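Lista de revisión: mesa de trabajo y cajas de plástico
Sala Bredby, revisión de enero

¡Buen mes! De los puntos de la hoja, 6 salen conformes y 2 quedan con comentario. Sigo el orden de siempre, de la mesa hacia el suelo.

1. Estabilidad de la mesa. CONFORME
No cojea ni cargando el peso en una esquina. Me encanta esta mesa, lo digo en cada revisión.

2. Caja blanca con tapa y asa. CONFORME
Paredes sin grietas, cierres negros en su sitio, asa firme. La tapa se deja sobre la mesa mientras se usa la caja, nunca en el suelo. El frasco pequeño se guarda de pie, dentro. 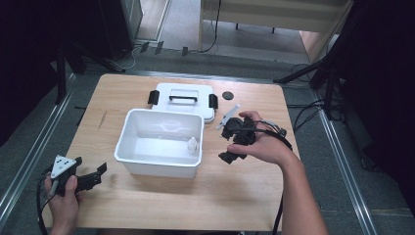 Punto 2: caja abierta con el frasco dentro y la tapa detrás.

3. Piezas sueltas. CON COMENTARIO
Las piezas pequeñas acaban demasiado cerca del borde trasero. Propongo una bandejita de las de Mavwood, que en la otra sala van de maravilla. Si alguien tiene una libre, ¡que la traiga!

4. Superficie del tablero. CONFORME
Pasé la palma por toda la zona central buscando astillas y nada, una gozada. La veta hace una onda muy bonita hacia el centro; que no se confunda con una deformación, porque en la hoja anterior alguien la apuntó como defecto. Con luz fuerte hay reflejo, así que conviene mirar el tablero también de lado. 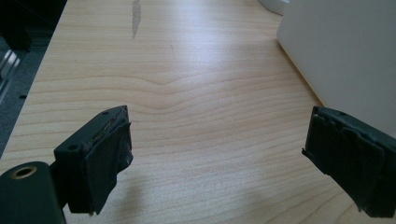 5. Cubeta blanca. CONFORME
Borde redondeado sin rebabas. Para trabajar con agua, solo una capa baja en el fondo y la cubeta bien apartada del canto de la mesa. Detrás, pegada a ella, la plataforma blanca con ranuras, siempre apoyada en plano. Si se deja una varilla inclinada hacia la cubeta, hay que comprobar que no quede en falso.
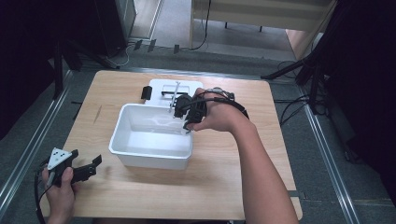 El paño absorbente sigue en su gancho, y la reposición ya está pedida a Kaczmarczyk (referencia 1020). Un diez para quien lo dejó doblado.

6. Moqueta gris. CONFORME
Sin bordes levantados. Repasar otra vez después de mover muebles.

7. Cables. CON COMENTARIO
Los que van por el suelo, recogidos y fuera del paso antes de las 7 de la tarde. Pedir bridas de velcro a Brilletmont.

8. Rieles metálicos. CONFORME
Sin cantos vivos a la altura de las piernas.

Pendiente para febrero: la bandeja del punto 3 y las bridas del punto 7.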